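Lorkance Chores: notes on the data, version 2

Read this before you download anything

Lorkance Chores is a set of recordings of a two-armed robot being driven through small household and packing jobs. There are 3014 recordings. We collected them to answer a plain question: can a machine do an ordinary chore yet, in an ordinary room, without someone hovering? Our short answer is no. The longer answer takes up the rest of this file.

If you came here for a training set that will teach your robot to tidy a kid's room, please keep your expectations low. We tried that, and the results section is not flattering.

What's in it

Each recording has video from the head, video from the wrists, joint positions, gripper opening and a one-line instruction in English. Of the 3014, a total of 2175 are marked as finished by the person who reviewed them. The rest are kept in the set and labelled "stopped" or "failed". Please don't filter those out and then quote our numbers as if they were yours. An earlier user did exactly that and got a lovely graph.

Jobs fall into a few loose groups: putting things in bags, opening and closing cases, folding small cloths, sorting by colour, and moving stock between bins. Recordings run up to 60 seconds. Anything longer was cut off and counted as stopped, which is generous to the robot, as a person packs a school bag in less.

The bag and case jobs

These are the ones visitors ask about, and the ones we'd be most careful with. A hard case lying flat sounds easy. It has no handle to speak of, it sits tight to the table and the gripper has to get its fingers under or around an edge. Bags are worse. They slump, the straps wander and anything clipped on the front swings into the way.

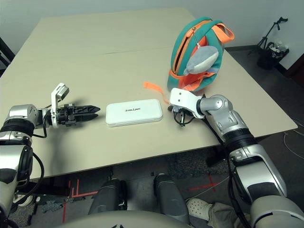
Bag and case group: white case between the grippers, backpack at right.

Our operators got fairly good at this group, but that tells you about the operators. When the same jobs were handed to a trained policy, it did well with the case and the bag where it had seen them before, and went to pieces when we turned the bag a quarter turn. Zippers were the low point. We have left every zipper attempt in, including the embarrassing ones.

How "finished" was decided

One reviewer, Gilberto Taipe, watched everything and made the call. There was no second opinion, so treat the labels as one careful person's judgement. His rule was that the job had to be done well enough that you wouldn't redo it yourself. A cloth folded into a lump didn't pass. A case shoved halfway into a bag didn't pass either, though we had some arguments over that one.

Known problems

The instructions were written by three people with different habits. "Put it away" and "pack it" may mean the same thing, or may not.

The wrist video drops out now and then. Check for gaps before you line it up with the joint data.

Most of the recordings made in July have the head camera tilted lower than the rest. We didn't correct for it.

Lighting hardly changes and neither does the table. A policy trained on this will know our table very well — we would not bet on it knowing yours.

Comparisons

We ran two baseline policies, Etico and Prulel, with the settings in the configs folder. Prulel was better at sorting by colour. Neither was any good with bags. We also had the Nägeli split, which holds back whole objects from training instead of single recordings. Use it. Scores on the random split look far better and mean far less.

Shop-floor use

We've been asked whether the bin jobs show that this sort of setup is ready for a stockroom. They don't. The bins were open, the items were spaced out and there was no one in a hurry. A real shelf at closing time is another matter.

Changes in version 2

Relabelled the cloth folding group. Removed duplicates from the bin jobs. Fixed the units on gripper opening, which were wrong in version 1 for the left side only.

Questions and corrections go in the issue tracker. Please include the recording number.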